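**Ticket 1403 - planner rejects valid goals for lower arm (sim)**

Reported by: Damilola Shehu
Assigned: Miłosz Zieliński
Status: open

Since the Drostau update, the planner returns "start state in collision" for the lower arm on every second or third reset. Upper arm plans normally.

**09:40** Reproduced on seed 813. Padding was 5 mm in the old config, now 20. Set it back, same error.

**11:15** Turned off self-collision for the wrist and forearm pair. 200 resets, no rejections. Not a fix, but it narrows things down. 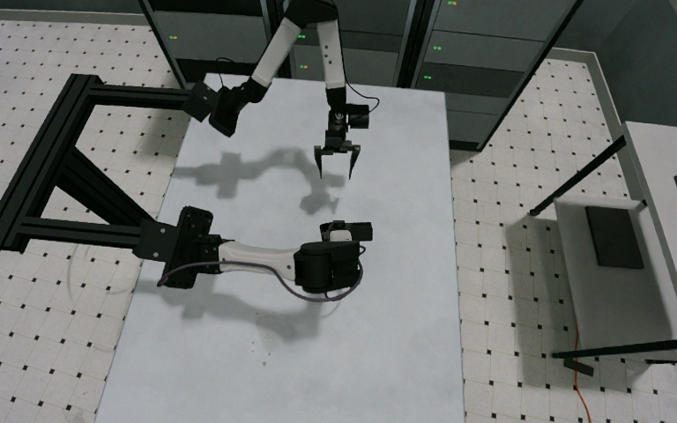
**13:30** Wrist collision mesh is still the old Leinonen export - its origin doesn't match the new visual mesh. Asked Chun-hung for a fresh one. Will rerun the same seed with self-collision back on before merging.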